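4. The Open Day Demonstration

4.1 Setting and visitors

The system described in Section 3 was shown to the public at the open day of the Derano building on October 2, 2018. Until this day it was used only by members of our group, who know its weak points and, without thinking, prepare the cloth in a way which is easy for the gripper. We wanted to know how the same system is understood by persons who see it for the first time. In total 74 visitors signed the list at the door, and 47 of them agreed to fill in the short questionnaire given in the Appendix.

The demonstration was led by Aleksi Lappalainen, who explained each step in simple words before it was started. The work at hand was the handling of white textiles. We selected white cloth because it is difficult for the vision part – the folds have low contrast, and a strong light removes most of the shadows that the fold detector needs. The detector was the Prinutent model without any change, trained on 3,000 labeled views which were collected in February.

Visitors could follow the view of the wrist camera on a second screen. Figure 4 gives one view of this kind, with the two fingers open and nothing between the pads.

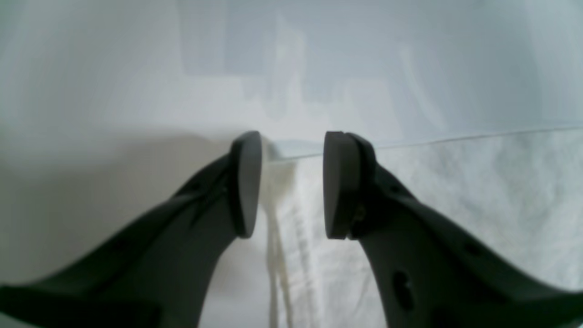 Figure 4. Wrist camera view with the gripper open. White fabric is visible behind the fingers.

We had not planned to discuss this view for a long time, but many questions were asked about it. Several visitors supposed that the robot sees the whole room, and they were surprised that its own fingers take such a large part of the picture. One visitor asked how the robot can find a fold if the fingers hide it. The answer is that the target point is chosen before the last part of the approach, and after this the controller only corrects small errors. This explanation was accepted well when it was given together with the live view, and much less well when it was given with the diagram on our poster.

4.2 Grasping of the cloth

The first task was to take a fold of a large cloth between the pads and to keep it there. The approach direction and the closing force were the same as in the laboratory tests. We did not smooth the cloth between the trials, so that the visitors could see the behavior on an irregular surface.

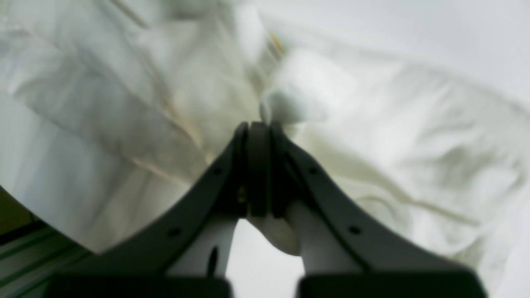 For a rumpled cloth the choice of the fold is the main difficulty. The Popescu score, which we use for ranking the candidates, prefers ridges that are narrow and stand clearly above their surroundings. Broad ridges receive a low score even if a person would take them without hesitation. Some visitors noticed this by themselves and asked why the robot "ignores the easy place". We think the remark is fair. The score was designed for thin kitchen textiles, and it should be adapted before it is used for larger pieces.

A second point concerns the waiting time. Between the choice of the fold and the closing of the fingers there is a short pause, in which the controller checks the position of the pads. Our group does not notice this pause any more. For the visitors it was a sign that something is wrong, and two of them looked for the operator. In the next version a small message on the screen will tell what the system is doing.

4.3 Grasping of a garment

The second task used a T-shirt with a colored print. A garment differs from a flat cloth because it has two layers, and the hem can form a long edge which looks similar to a good fold. The print adds another problem, as the thick black outlines of the letters are sometimes taken by the detector for shadows. 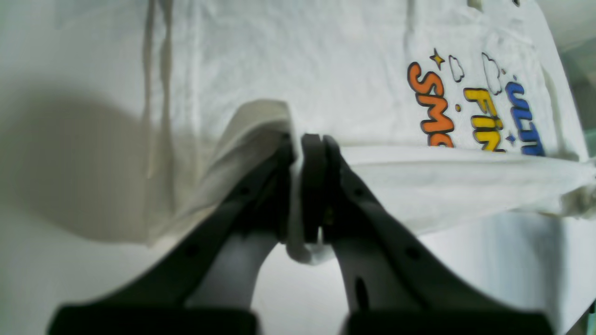
To reduce this effect we limited the search to regions where the color is nearly uniform. The limit is simple and it also removes some useful folds near the print, but for a demonstration we preferred a stable behavior. The question whether one or two layers are held can't be decided from the wrist view alone. A test with the Dultton force sensor is described in Section 5.

The children in the group were more interested in the T-shirt than in the cloth, and they proposed other clothes for the robot to try. Socks were named most often. In the questionnaire the garment task was also marked more frequently as "useful at home" – although the adults added in their comments that they would expect the robot to fold the shirt completely. Folding was not part of the demonstration, and the poster should have stated this in larger letters.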